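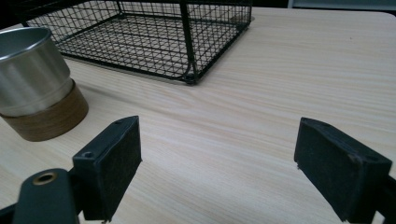
Water rings on a table are the complaint I hear most often from my neighbors in Bromanley, and most of the rings can be removed with things which are already in the kitchen. Before you start, find out what finish your table has. Put one drop of water on a place where it will not be noticed, for example under the edge, and wait some minutes. If the drop stays round, the finish is still closed. If the wood becomes dark under it, the table is oiled or the finish is worn, and you must be more gentle. On a pale top with fine grain lines and a faint sheen, you should always work along the lines and never across them, because a scratch across the grain is visible from every chair.

White rings

A white ring is moisture which stays inside the finish. It did not reach the wood yet. Lay a clean cotton cloth over the ring, folded once, and press with a warm iron without steam. Count to four, lift, look. Repeat it if the ring becomes weaker. Do not leave the iron standing while you answer the telephone – I have done this, and I then had a new mark in the shape of an iron.

If you do not like to use heat, take a small spoon of plain mayonnaise or petroleum jelly, spread it on the ring in the evening and wipe it away in the morning. It smells a little. Wipe after it with a cloth and one drop of dish soap in warm water, then dry the table well.

Dark rings

Dark rings are more serious. The water went through the finish and the wood has changed color. For an oiled table you can sand the place lightly and put new oil. For a lacquered table I would not try it at home. My friend Bienvenido Tiongson sanded his dining table on one spot only, and now he has a spot which is lighter than the old ring was dark. He keeps a fruit bowl there.

If the table is veneer, the wood layer is very thin and sanding can go through it quickly. Look at the edge from the side. When the grain lines on the top do not continue into the edge, be careful, it may be veneer.

Sticky places

Children's tables and kitchen tables become sticky even when they are washed each day. Usually it is old soap. People use too much of it and do not rinse. Wash once with warm water and a small amount of white vinegar, a tablespoon in a bowl is enough, and dry immediately. Do not use vinegar on wax or on stone.

Candle wax: put ice cubes in a plastic bag and hold it on the wax until it is hard. Push it off with an old bank card. What remains can go into brown paper with a warm iron, same method as with the rings.

Crayon: a soft cloth with a very little toothpaste, the white kind and not the gel. Rub softly.

Ballpoint pen: try rubbing alcohol on a cotton bud, but first under the table. On shellac it will dissolve the finish.

Small scratches

The walnut trick is true, but only for dark wood. On pale wood the nut does not do much. For beech, birch or maple I use a wax stick in the nearest color, and when I am between two colors I take the lighter one. Rub it in, wait, and polish with an old sock. Ruaridh Ogilvie, who repairs chairs in Grellside, told me to warm the stick in the hand first. Since then the wax goes in much better.

If you sand between two coats of oil, use very fine paper and almost no pressure. I go up to 2000 for the last coat, although Ruaridh laughs at me and stops much earlier.

Oil rags

Please read this part also if you skip the others. Rags with linseed oil can become hot by themselves and start a fire. Never put them in a ball into the garbage. Spread them flat outside until they are completely dry and stiff, or keep them under water in a metal can with a lid, and ask your town where to bring them.

Things I stopped using

Spray polish with silicone. It looks nice for one day, and later no new finish wants to stay on it.

The green side of the kitchen sponge.

Rubber mats under vases. The rubber can leave a yellow mark which does not come out. Cork or felt is better – but check the felt in October, when the heating begins, and brush out the sand and crumbs.

Last changed April 4, 2026. The part about crayon was added.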